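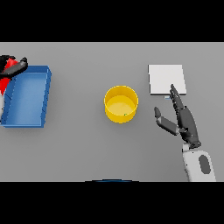
Wing-sze Pan wrote:
Check the force limit before you touch anything else. If the left wrist faults at the same spot every time, I would bet the limit is lower in the sim config than you think.

sturier_fan wrote:
It isn't the same spot though. I ran the pour task 40 times overnight in Skustell and 7 ended with the left hand frozen and the joint torques through the roof. Some froze by the tray, some over the yellow cup. No error in the log, it just stops sending.

Poon wrote:
Same fault here after the May update. Rolling back fixed it for me.

sturier_fan wrote:
Rolled back already – no change. In the bad runs the left hand locks up with the red cylinder still in its grip, and the right one stays open by the white pad. 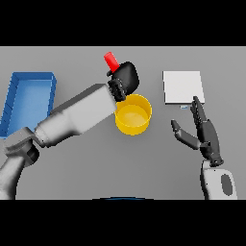
Pao-chu Lam wrote:
I don't think it's the limit or the update. Your controller is losing its heartbeat and holding the last torque command. On a real arm that would be a safety stop, and the Welberg driver leaves it off by default. Set the watchdog to 700 ms and see if you get a log entry.

Wing-sze Pan wrote:
Disagree. A lost heartbeat would freeze both arms.

Pao-chu Lam wrote:
Only if they share a bus. His config has 2.

sturier_fan wrote:
Watchdog is on now and it tripped on the third run, left side only. Still don't know why it drops. Please don't put this build on hardware until I do. Log goes up tonight.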